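Before the First Robot Arrives: Planning a Small Fleet on Paper

Most robot projects begin with a brochure. At the Lirgate training workshop, where Nerkineo keeps its buying desk, the reading part took longer than the buying part, and I think it was right so. I have followed three such purchases now and I made mistakes in two of them.
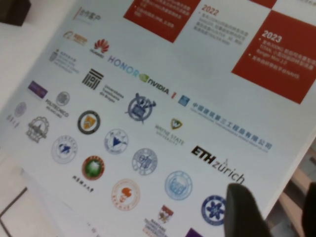
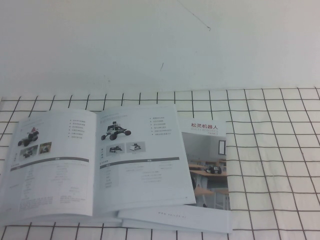
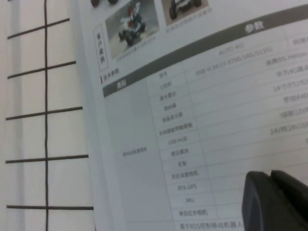
Printed supplier material on the table: partner logos and company milestones (first), the open product pages (second), and a specification table with the computer, lidar and router (third).

When a supplier prints a large sheet of partner names, the buyer feels safe. Well-known universities and large companies make a good impression, but a logo does not say how many units were bought, or for which purpose. We write to the supplier and ask for one customer who uses the same model for the same kind of work. If the answer comes quickly, this is already useful information.

The product pages for small wheeled vehicles need more patience. A vehicle looks complete in its photograph, with a sensor or other part on top, and one easily believes that the price is for everything shown. Often the base is one item and the kit is another. In a good specification table every part has its own row: industrial PC, router, monitor, keyboard, voltage regulator, mount. I copy these rows into our own sheet and I add one column, "included or not". In the Derow project we did not do this, and we had to pay separately for the mounts and the cables.

The voltage question deserves its own line in the budget. A vehicle that gives 24 V and a sensor that needs 12 V require a converter between them, and somebody must check that it is strong enough for all the devices together. It is a cheap part. The delay when it is missing is not cheap.

Then comes the money which is not printed anywhere. For the Jafri project our first plan had only the purchase price and the transport. Later we added 1,000 euros for spare batteries and a second charger, and 80 hours of staff time for learning the software. The finance office asked why the hours were there. I answered that the hours will be used whether we write them or not.

Language is a practical matter also. If the brochure is in Chinese and your technicians do not read it, ask for the manual in a language they read before you sign the order. Ask the same about the software messages and the labels on the battery. We once received a translated brochure and an untranslated manual.

For the delivery date, I advise to count backwards from the first day of real use. If the course must start in June, the vehicles should be in the building early enough that one of them can go back for repair. We also keep one part of the budget closed until the first unit has passed our own test on our own floor.

The sheet for the next order is now open on my desk, and the column "included or not" has still four empty cells. The supplier has promised to fill them.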